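Home | Browse | Fabrics | Clothing | Random article | Help

Twill

Twill is one of the basic ways of weaving cloth, alongside plain weave and satin, and it is very likely somewhere in your closet right now. It is easy to know by its fine slanting lines, called wales, which come about because each crosswise thread passes over one or more lengthwise threads and then under two or more, with a small step sideways on every row.

Because the threads cross less often than in plain weave, they can be packed closer together, and the cloth drapes nicely, wears well and hides a bit of dirt – a great kindness to anyone with children. Denim, chino and gabardine are all twills.

In the mill town of Brurnness, twill was woven for work clothes on 40 looms, and the neighboring village of Kernmont became known for a sturdy khaki cloth sold in 100-yard rolls. The Skalodlow pattern, a broken twill in which the slant changes direction every 3 threads, is still loved by home weavers, though it does ask for patience.

Caring for twill is simple enough. Most cotton twills can be washed in cool water and dried flat or on a line, and a warm iron on the back side keeps the surface from turning shiny.

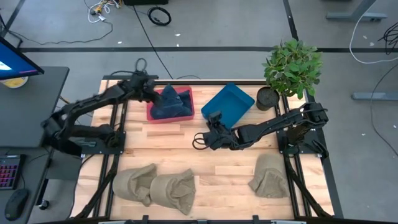
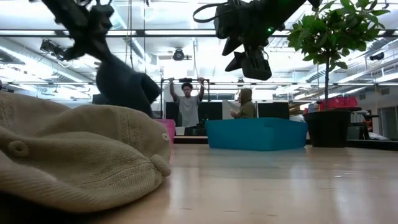
A dark blue cloth (first picture) and a khaki twill hat (second picture).

Weight matters too when choosing a twill. Lighter ones suit shirts and linings, while a cloth of 250 grams per square meter or more is better for pants and jackets.

Filed under: Weaves / Cotton / Everyday cloth

Comments

Ji: My grandmother called it "the slanty cloth" and now I know why!

threadbare: Could you add something on herringbone please

Ji: Yes, herringbone would be lovely.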